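Muduven bench notebook
October 28, 2019

Back at the shared shop after far too long away, and it was lovely to have the big table to work on again. The plan was modest: the little red car, the turquoise bin, the two arms, and as many handovers between table and bin as I had patience for. I've been calling the whole build Muduven in these pages since July, and I see the label on the shelf still says Kiani, so if you go looking for the spare finger screws, look under Kiani.

First job was the wrist view. I had changed the mount again (a scrap of hard maple from Skodwood, drilled twice because I drilled it badly the first time) and wanted to know that both finger tips and a decent piece of the bin would fit in together. They do, and I'm very pleased with it. The bin is still off to the right, which I can live with for now. The shine on the car's roof bothers me more, and I may try softening the lamp before I touch any software.

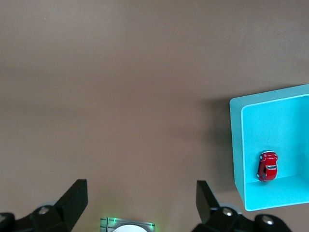 Wrist view, fingers open, car in the lower left corner of the bin.

Then the finger opening. I have it at 60 in the config file, and I spent a good while trying 53 on the theory that a narrower opening would leave more room beside the bin wall. It does, but my approach has to be so much straighter that I gave up and went back to 60. Whoever picks this up next, please leave that number alone until we've talked! The other setting worth knowing is the pause before closing, now 183 milliseconds, which sounds fussy and probably is.

I also want a proper view of the bin with nothing in it, for comparing against. The walls are so bright that the threshold I was using kept finding "objects" along the rim, and I'd much prefer to subtract the bin than keep fiddling with the threshold. 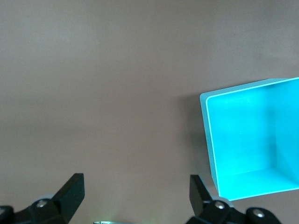 Table and cables

Both bases are bolted down on their plates and I went over every bolt before powering up. Green lights on both. The cables along the near side are a disgrace and I know it – I keep promising the Prarkgate people (it's their night after ours) that I'll tie them up, and then I get absorbed in something else. Next time I'll do it before I switch anything on.

For naming, please remember that left and right belong to the robot. Seen from the near side of the table they swap over, and I got this wrong 2 times in the old notes, so treat anything written before July with suspicion.
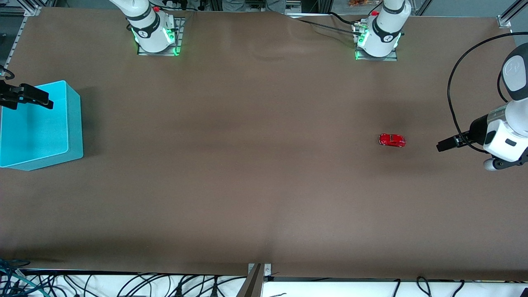
The starting pose I like best has one arm at the bin and the other low over the table, fingers level and pointing in toward the middle. It keeps the elbows well apart and makes the first move short. I've saved it under "home_wide" and left the older pose in the file as well, in case somebody is fond of it.

Still to do: soften the lamp, order cable ties, relabel the shelf, and write down the bin position with a tape measure so that it can go back to the same spot.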